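Sorting Is the Chore to Watch

I have folded enough towels in my life to have strong feelings about who should fold the next one. So when Brigitta Ruchti told me back in May that her little shop at Wakberg was letting a robot arm sort its returns, I asked if I could come over and be a nuisance for a morning. She said yes, and I've been talking about it to anyone who'll stand still ever since.

Let me put my opinion up front. Machines can't do your chores yet. They can do parts of your chores, and the parts are getting bigger, and I think most people are looking at the wrong ones. We keep waiting for the machine that cooks dinner and makes the bed. Meanwhile the dull middle of housework, the picking up of a thing and putting it where it goes, is coming along nicely with very little fuss.

Think about how much of a day is exactly that. Socks to the drawer, forks to the tray, toys to the bin, mail to the pile you'll deal with later. My sister-in-law has three kids and I'd bet half her evening is moving objects from one container to another. Shops are the same. Brigitta's people handle returned craft supplies (yarn, small tools, odd packets of buttons) and every piece has to be looked at and dropped in the right place. On the morning I visited they had 206 pieces to get through before lunch. 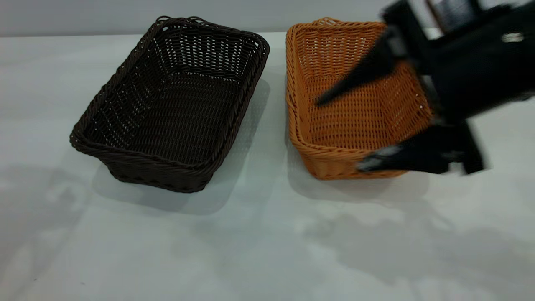
What surprised me is how hard a basket is. I'd assumed the trouble would all be in recognizing the object, and that's a real problem, but the people at Nakance who set up the arm spend just as much time on rims. A basket has walls. A gripper has width. If you reach in at the wrong angle you bump the edge, the basket slides an inch, and now everything the machine thought it knew about the table is a little bit off. You and I fix that without thinking, with the side of a hand. Then there's woven stuff, with all those little gaps for a fingertip to catch on! I went home and picked clothespins out of a basket with two fingers, slowly, and I can report that it's annoying.

Patricio Bustos, who looks after the setup, has a good attitude about all this. He told me he stopped caring about speed a long time ago. "I want it to be boring," he said. "If I can go get a coffee and not wonder about it, we're there." They aren't there. He still had to step in 16 times that morning, mostly for soft things that folded up when they were pinched. A person working alone would have finished well ahead of it. Brigitta knows that perfectly well and doesn't mind, because her staff would much prefer to be helping customers.

I know the usual answer to this kind of story. My friend at Heditz, where they make shelving, says he's been hearing "almost ready" his whole working life and he'd like to see one of these things deal with his garage. Fair enough. I wouldn't send one into his garage either. A home is a mess in a way a clean table never is: the light changes, the cat walks through, somebody moved the hamper. A machine that does well with the same table and the same containers all morning may be hopeless in a kitchen, and anybody selling you one for the kitchen should be made to show it working in yours.

Still, I think he has the test wrong. A dishwasher doesn't clear the table, and it doesn't put the plates away. We do both ends and let it have the middle, and very few of us would give it back. I can picture a sorting arm living in a laundry room on the same terms. You dump the load, it pairs what it can, you handle the fitted sheet (you will be handling the fitted sheet for a long time yet). I'd clear a shelf for it tomorrow if the price were sane.

Brigitta says I can come back once they've tried it on yarn, which has so far beaten it every time. I've already said yes, and I'm bringing my own tangled skeins.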